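Student Projects > Year 2 > Household Studies > Report 7

Where Cups Get Kept: Kitchen Storage in Shared Housing
Marlene Görtz and Femi Akpan
Submitted 21 Jan 2022

Our project looked at how people in shared rentals in Flolcombe store the things they use every day. We started with food and dropped it after the first visits, since most tenants kept food in their own rooms and did not want it looked at. Cups and mugs were easier. Everyone had them and no one minded talking about them.

We visited 16 homes, most of them on the Ruchti side of town, where the older houses were split into apartments. Each visit took an hour. Femi asked the questions and Marlene drew a floor plan of the kitchen, with the cabinets and open surfaces marked. The plans were drawn on Dumby grid paper and redone later on the computer, which took longer than the visits did.

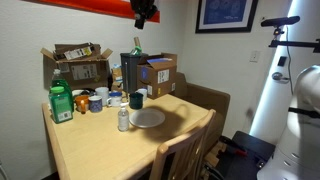

Cabinet space was the main complaint. In 10 of the homes the tenants shared one wall cabinet, and in most of those the landlord's own dishes took up a shelf of it. People dealt with this by moving things out into the open. A table was the usual place, and the items went to the far edge, the way the mugs and the two green bottles are set here, so that the near part stayed free for eating or working. Tenants told us they did this without talking it over. One said the back edge "just fills up."

Ownership was the second topic. We expected matching sets to be treated as shared and odd mugs as private. This was only partly right. In the Clindar Street homes, odd mugs were used by everyone, and the one matching set belonged to a tenant who had asked the others to leave it alone.

We also asked what a small shelf would be worth to them. Most tenants would not put up a shelf because of the deposit, which in one lease was 700. Two had freestanding racks.

The sample is small and we only visited in the daytime. We would like to go back in April, after the leases change over, and draw the same kitchens again with the new tenants in them.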